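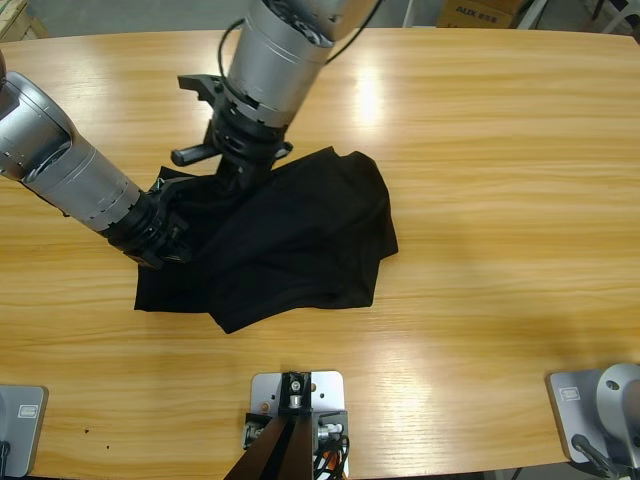
Posted by E. Birkeck, Zalley bench notes, 13 Sep 2019

Cloth day again. Target is 600 episodes on the black garment before December, and we stand at 330, of which I would defend perhaps 215 in front of a stranger. The rest are two grippers having a quiet word over a heap of fabric.

Black was my idea. Folds barely show, so the model has to work for its supper, and so do I when labelling. Glare on the table does not help – try the lights nearest the shelf off tomorrow.

Starts: crumple by hand, drop, leave it. No tidying the heap first. I caught myself arranging a "natural" one this morning.

Both grippers in close together is where most episodes get binned. Left arm goes in first, right one comes down beside it, and the Pondau script then waits 400 ms for reasons known only to whoever wrote it (me). Cut the wait, rerun the last batch, keep the old logs.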